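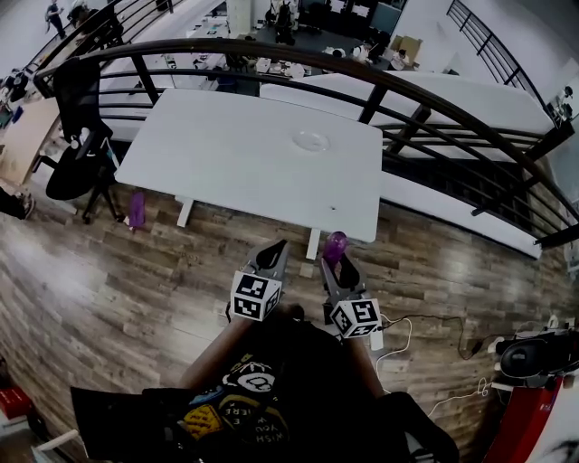 # Chapter 4: Rooms Without Walls

A mezzanine is a floor built part of the way between two others, open on at least one side to the space below. Most of the ones you will be asked to furnish were added to a building some time after it went up. They turn up in converted mills, shops, libraries and offices, and people use them as if they were ordinary rooms. In some ways they are. They hold tables, chairs and cupboards like any other room, and someone has to decide where each of them goes.

This chapter deals with those decisions. Chapter 3 covered rooms with four walls, where the usual method is to place the largest piece against the longest wall and work inwards. On a mezzanine that method breaks down early. One or more of the walls is a railing, and a railing cannot take a shelf or a socket, and should not have anything beside it that a child could climb.

## 4.1 The edge

Begin with the edge. Draw it on your plan before anything else, including the curve if there is one. A curved railing takes more floor than it seems to on paper, as straight furniture set near it leaves wedge-shaped gaps that are awkward to clean and collect small objects.

A long, low bench or ledge is often put along the edge. It gives a firm line to arrange the other furniture by, but it also raises the height at which a person can stand. Railings with horizontal bars need the same care, since the bars can be used as steps. Check the guard height from the top of whatever stands next to it — the floor is the wrong place to measure from.

## 4.2 The table

A plain rectangular table is the piece most often chosen for a shared upper floor. White is common, partly for the light it throws back. In the Ramalho building, which we return to in the exercises, the tables are 600 mm deep, and the designer, Ilídio Calado, kept them all free-standing so that the floor could be cleared for meetings. He also kept the tops bare at the end of each day. Anything left on a table near an open edge can be knocked over it, and even a cup is a hazard to someone below.

The same goes for things left on the floor. People on mezzanines tend to sit on the floor more than they do elsewhere, and cups and cables end up where others walk. Plan for this. Allow a clear strip from the stair head to the far end, and keep cables out of it.

## 4.3 Chairs and storage

Office chairs on castors roll easily on a smooth plank floor. Choose castors made for hard floors, and keep the chairs on the side of the table away from the railing. Tall mesh backs let light through and so suit a deep floor lit from one side.

Storage belongs against a solid wall wherever there is one. A loaded cabinet is heavy, and you should ask for the permitted floor load before you place it. Calado's first plan for Ramalho had three cabinets in a row at mid-span. The engineer moved two of them, and the third was replaced in January with a smaller one in light wood.

## Before you read on

Find a mezzanine you can visit and make a rough plan of it. Mark the edge, the stair head, the sockets and each piece of furniture. Keep the plan, as you will need it for section 4.6.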